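The gripper that did not stop

September 30, 2024

Last week our arm made its first real fault, and I want to write it down while I remember it well. The task was simple: go down to the cutting board, close the fingers, lift. On run 333 the arm went down and did not stop at the height we gave it. It pressed on the board for 2 seconds, until Evdokia hit the red button.

Nothing was broken, but I was a little afraid - my hand had been near the basket just before.

Kwan-ho read the log with me in the evening. The force limit was set to 34, the value we chose in February for the old fingers. The new ones are longer, and we never changed the height offset.

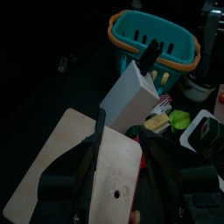
Now the offset is written on a paper beside the button, and two people must check it before we start. Hands stay off the table when the motors are on. I will do the slow tests again tomorrow, with Vsevolod.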